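## 5 Aufzeichnen von Spülabläufen mit dem Kopfmodul Pasex K

Abschnitt 5 setzt voraus, dass das Kopfmodul nach Abschnitt 3 montiert und nach Abschnitt 4 mit der Basisstation gekoppelt ist. 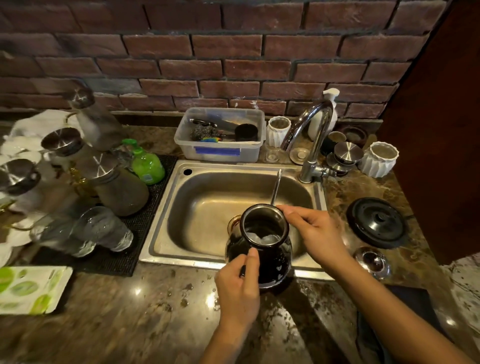

Das Kopfmodul zeichnet beidhändige Tätigkeiten am Spülbecken aus der Sicht der ausführenden Person auf. Die Aufnahmen werden in der Auswertesoftware Sorent in Teilschritte zerlegt und als Bewegungsvorlage an den Zweiarmroboter Drindale übergeben. Für Glasgefäße mit bauchiger Form, insbesondere Kannen, gelten die Zusatzangaben in 5.3.

### 5.1 Arbeitsplatz vorbereiten

1. Raumbeleuchtung einschalten. Direktes Gegenlicht durch Abdunkeln vermeiden.
2. Spülgut und Hilfsmittel (Schwamm, Stahlwolle, Zange, Spülmittel) in Griffweite bereitstellen. Die Gegenstände müssen nicht nach einem festen Schema angeordnet werden.
3. Abtropfmatte seitlich vom Becken auslegen.
4. Ärmel bis über das Handgelenk zurückschieben. Ringe und Armbanduhr ablegen.
5. Im Menü **Szene** den Eintrag *Becken, einfach* oder *Becken, doppelt* wählen.

> **Hinweis:** Gegenstände, die üblicherweise auf der Arbeitsplatte stehen, dort belassen. Sorent verwendet sie als Bezugspunkte für die Lageschätzung. Während einer Aufnahmereihe dürfen sie nur bewegt werden, wenn dies Teil des Ablaufs ist.

### 5.2 Aufnahme starten

1. Kopfmodul aufsetzen und Stirnband festziehen, bis das Modul bei Kopfdrehung nicht mehr nachgibt.
2. Blick auf die Beckenmitte richten. In der Vorschau müssen beide Hände und der vordere Beckenrand sichtbar sein.
3. Neigung am Rändelrad einstellen. Die Skala reicht bis Stufe 7; für Standardarbeitsplatten ist Stufe 4 voreingestellt.
4. Taste **REC** kurz drücken. Die Status-LED wechselt von Weiß auf Grün.
5. Beide Handflächen zwei Sekunden lang offen in Richtung Kopfmodul halten. Die Handerkennung wird dabei abgeglichen.
6. Tätigkeit in normalem Tempo ausführen.
7. Taste **REC** erneut drücken und warten, bis die LED wieder weiß leuchtet.

Ein Speichersatz fasst bis zu 200 Einzelaufnahmen. Ist der Speicher voll, blinkt die LED gelb, und weitere Aufnahmen werden nicht angenommen.

> **VORSICHT**
> Das Kopfmodul ist nicht gegen Strahlwasser geschützt. Nicht unter den Auslauf der Armatur beugen. Feuchte Finger vor dem Betätigen der Taste abtrocknen.

### 5.3 Zusatzangaben für Glaskannen

Dunkles oder getöntes Glas reflektiert stark und wird von der Tiefenschätzung teilweise als offene Fläche gewertet. Folgende Reihenfolge einhalten:

1. In Sorent das Materialprofil *Glas, dunkel* laden.
2. Kanne mit einer Hand am Bauch und mit der anderen am Rand fassen. Diese Griffart ist im Profil als `G2-Rand` hinterlegt.
3. Wenig Wasser einfüllen und die Kanne über dem Becken schwenken. Den Rand dabei nicht auf dem Beckenboden abstützen.
4. Kanne entleeren und auf der Abtropfmatte abstellen.
5. Aufnahme beenden und im Feld **Griffwechsel** prüfen, ob jeder Wechsel der Hände markiert ist. Fehlende Marken von Hand setzen.

Die Wassertemperatur darf 38 °C nicht überschreiten. Bei höheren Temperaturen kann die Optik beschlagen.

> **WARNUNG**
> Bruchgefahr. Gesprungene oder am Rand beschädigte Gefäße nicht für Aufnahmen verwenden. Bei der späteren Wiedergabe auf dem Drindale die Greifkraft gemäß Abschnitt 8.2 begrenzen.

### 5.4 Störungen während der Aufnahme

| Anzeige | Ursache | Maßnahme |
|---|---|---|
| LED blinkt rot | Hand länger verdeckt | Aufnahme abbrechen, Neigung ändern |
| Code E-12 | Optik verschmutzt | Optik mit trockenem Mikrofasertuch reinigen |
| Code E-15 | Profil fehlt | Materialprofil laden, Aufnahme wiederholen |

Tritt E-12 nach der Reinigung erneut auf, Modul an den Ziółkowski-Service einsenden. Ansprechpartnerin für Rücksendungen ist Zofia Lis, für Fragen zu Materialprofilen Zerrin Duman. Der Rücksendeschein liegt der Basisstation bei.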